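Category: Local Government » Elections and Nominations
Replies: 7 | Shares: 12
Posted 20 November 2021 by Ward2_Observer

Thread: Residency objection to the Trirnbridge council nomination

Members will be aware that the nomination of Teresa Kubiak for the Trirnbridge seat has been the subject of a written objection, lodged with the town clerk by two registered voters. The objection states that Ms. Kubiak did not live inside the town limits for the full year required by the charter. Her campaign has issued a short statement saying that she has rented a home on Keane Street since before the qualifying date and that the lease was filed with her papers.

I am opening this thread so that the matter can be discussed in one place. Posters are asked to keep to the documents that are available and to refrain from comment on Ms. Kubiak's family.

CharterReader
I have read the objection at the clerk's counter. It runs to 2 pages and rests almost wholly on her voter registration, which was changed to the Keane Street address in March. The charter does not mention voter registration. Section 64 requires that a candidate "shall have resided within the town" for one year before the election. A person may live in a town for a long time before changing a registration, and many of us have done so.

The clerk's duty at this stage is limited. She must determine whether the papers are complete on their face. A dispute of fact belongs before the election board, and I would expect it to be sent there.

m_holloway_road
I do not agree that the registration is of so little weight. When a person signs a registration form, that person swears to an address. Ms. Kubiak's earlier form gave an address in the county, outside the town limits, and she voted from it in the last county election. Either she lived there at the time or the form was wrong. The campaign statement does not address the point, and voters are entitled to an answer before ballots are printed.

I would add that I have no quarrel with her positions. I signed her petition. The rule should be applied to candidates I support in the same manner as to those I oppose.

Ward2_Observer
Thank you both. For the information of members, the petition carried 130 signatures, of which 55 were required. No objection has been made to the signatures, and the residency question is therefore the only one outstanding.

I have also been asked whether the party's town chapter has taken a position. It has not done so publicly. The chapter endorsed her by a vote of its members, and her residence was raised from the floor at that meeting. The chair ruled that the matter had been settled when her papers were received by the chapter. Members who were present have since disagreed on whether a formal ruling was made or whether the chair was simply giving an opinion.

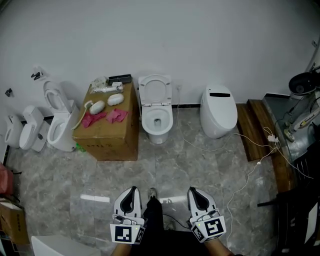
It would assist everyone if the chapter released its minutes. I have written to the secretary to request them and will post any reply in full. Until then I suggest that we treat accounts of that meeting with some care, including my own, as I was seated near the back and did not hear every exchange.

stamar_hill_resident
The difficulty goes back to the Stamar annexation. Half of the streets on the hill were brought into the town in stages, and several addresses that people think of as county addresses have been inside the limits for years. Before anyone says that Ms. Kubiak lived outside the town, someone should check the annexation map. My own mail still arrives with the county route number on it, and I have paid town taxes throughout.

m_holloway_road
That is a fair point and I had not considered it. I would observe, however, that the old address was on Comik Lane. To my knowledge no part of Comik Lane was annexed. If I am mistaken I will say so here.

stamar_hill_resident
The lower end was annexed. The upper end was not. The line runs behind the pump station. I do not know which end she lived on.

CharterReader
In that case the lease and the map should be read together. If her former home was at the lower end of Comik Lane, she would satisfy Section 64 on either address and the objection would fail without any hearing on when she moved. If it was at the upper end, the lease becomes the main evidence, and the board may ask for utility bills or a sworn statement from the landlord. It would be open to Ms. Kubiak to provide these now. She is under no duty to do so.

northgate_voter
With respect to previous posters, this discussion overlooks who brought the objection. Both signers gave money to the incumbent. The same residency rule was not raised when the incumbent first ran, although he had returned from out of state only a short time earlier. I believe voters should be allowed to decide this at the polls and that the board should decline to hear it.

m_holloway_road
The motives of the signers are not a ground for refusing an objection. Any registered voter may file one. If the incumbent's first nomination was defective, the time to object was then, and that no one did so does not change what the charter says.

northgate_voter
I accept that the board must receive it. I do not accept that motive is irrelevant to how the rest of us should regard it. We will have to differ.

Ward2_Observer
I have confirmed with the clerk's office that the objection has been forwarded to the election board. Ms. Kubiak has been given notice and may respond in writing or in person. The hearing will be open to the public, and the date will be posted on the notice board at town hall. The annexation map may be viewed at the planning desk during office hours. I have had no reply from the chapter secretary.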